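Notebook, small-space storage bench
August 22, 2022

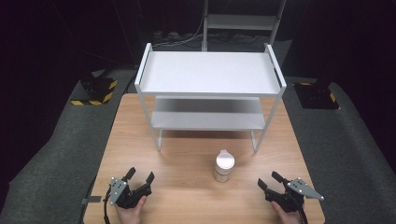
Two-tier shelf, on the wood-grain table

Really pleased with this one! The white two-tier unit from the Horico order is up on the table and it already makes the bench feel twice the size. Both tiers are clear for now and I'd like to keep them that way until we've settled what goes where (please don't park your mug on it, you know who you are).

Things I like so far: the side rails on the top shelf. They stand up just enough to stop a jar wandering off the end, and there's a gap under the bar so you can get a cloth through. Wiping down takes no time. The smooth white top shows every crumb and coffee ring, and I'm counting that as a plus in a room where we do fiddly work.

Also like the slanted legs. I was suspicious of them in the catalogue, but the slope leaves a bit of elbow room at the front corners.

Lower shelf

Narrower in feel than the top, and shadier. Fine for boxes with big labels, less good for anything you have to read. Guadalupe Barajas suggested turning labels up onto the lids for whatever lives down there, and I think she's right. Will try it with the grey Plultham tubs first.

Small lidded containers

Started with the little cylinder with the white lid, the kind with the tab. Great size for the odds and ends that used to roll around in the drawer, plus the tab gives your thumb something to find. I want 6 of these along the top front, tabs all facing the same way, and the spares below. No labels picked yet. The Malhotra stickers we used in June peeled at the corners after a couple of weeks, so not those.

Have budgeted 200 dollars for the rest of the containers, which should be plenty unless someone falls in love with the bamboo ones again.

To do
- Measure clearance between the tiers before ordering anything taller
- Ask Grornura if they sell felt pads in white for the feet
- Sort the drawer into keep, share and bin
- Try the tall glue bottles on the top tier and see if they feel tippy
- Move the tape rack to the other wall, colour order if I have the patience

Guadalupe wants a second unit for the sewing corner. I said let's live with this one first, but I've already looked up the delivery times.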